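Gripper closed on nothing and reported a good grasp, laundry task

Forum: Home and Service Robots > Faults and Safety
Page 1 of 1

lukac_l
Posting this because the vendor's answer didn't satisfy me and I'd like to hear from people who don't sell the thing.

We run a small clothes-folding setup on a Fellden arm with the two-finger gripper. The grasp policy was trained on hand-held gripper recordings, 800 of them, made on ordinary beds at home. In June we had a run where the fingers missed a T-shirt completely, closed on air, and the log said GRASP OK. The arm then lifted, moved over and "placed" nothing, and went back for the next item. It did this until someone hit the stop. On the last pass the tips came down hard enough to bend the left finger mount.

Fellden support says the model needs more data. I don't buy it. A machine that can't tell an empty hand from a full one has a problem that more recordings won't fix.
Ludmila Lukáč

pinchpoint
What does GRASP OK check? On the older controller it only means the fingers reached the commanded width before the timeout. If you command fully closed and get fully closed, it's happy.

lukac_l
I asked support exactly that and got a PDF about calibration. So I tested it on the bench. Command closed, nothing between the pads, GRASP OK. Command closed on a block of wood, GRASP FAIL. It's backwards for anything stiff and useless for anything thin.

kubicek_r
Before you blame the controller, look at what you taught it on. Thin cloth squashes to almost nothing between the pads, so a width check will never be reliable there, on any brand. I've got a Muriithi gripper and it fools itself the same way with pillowcases. It isn't a Fellden scandal.
Radek Kubíček

lukac_l
I didn't say scandal. I said they told me it was a data problem and it isn't. As for what we taught it on, the recordings are all like this one, soft stuff on a bed, other bedding around it, patterns everywhere:
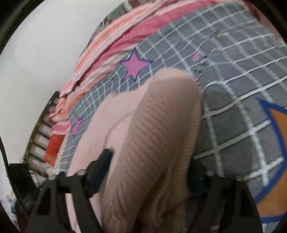 pinchpoint
Then the policy has seen plenty of closing on fabric and probably very little of closing and missing. Did you keep the failed tries in the training set or throw them out?

lukac_l
Threw them out. The guide says to. All 800 end in a good grasp.

pinchpoint
There's your second problem. It has no idea what a miss looks like or what to do after one. I'd still fix the status check first.

oldservo
I'm going to be the grump. Why is anyone trusting a camera policy to decide whether there's something in the hand? Put a motor current threshold on it and be done. We did that on bag handling for years.

kubicek_r
Current won't save you with a thin shirt. The pads press on each other through the cloth and the current looks the same as pads on pads. I logged 90 closes, half with a single layer of cotton and half empty. The curves sit on top of each other.

oldservo
Then your sampling is too slow.

kubicek_r
700 Hz. How fast would you like it?

oldservo
Fine. Weigh it after the lift then. Wrist force sensor.

lukac_l
We don't have one and it costs more than the gripper did. Also our cable drag changes with the arm pose, and I doubt a T-shirt would show up over that.

gostommont_lab
We went down this road at Gostommont. What worked for us, mostly: lift a little, stop, compare the camera view between the pads before and after. If the thing in the pads moved with the fingers and the background slid, call it held. It still gets tricked when the cloth is folded over and drags the sheet with it.

kubicek_r
"Mostly" is doing a lot of work there. How often does it get tricked?

gostommont_lab
Often enough that we kept a person next to it. I won't give you a number because we changed the lighting halfway through and I don't trust the early logs.

lukac_l
Thanks for saying so. It's more than I've had from support.

The part that worries me is the bent mount. Whatever the grasp check says, the arm pushed down on a mattress, then on the board at the side of it, and never stopped. Is there a downward force limit on this controller or not?

pinchpoint
There is, under motion limits. It ships turned off. Irnik has the same controller board in their arm and theirs is off too.

oldservo
Off by default. Lovely.

lukac_l
Found it. Turned on now, set to 2, lowest it would take. The manual gives no unit, so I pushed on a kitchen scale by hand to see where it trips. It trips, but a good bit later than I'd want with fingers under it. Back to support with that, and I'm leaving the arm unplugged until they answer.

kubicek_r
On that one I'm with you. Post their reply when you get it, please, the whole thing and not the friendly half.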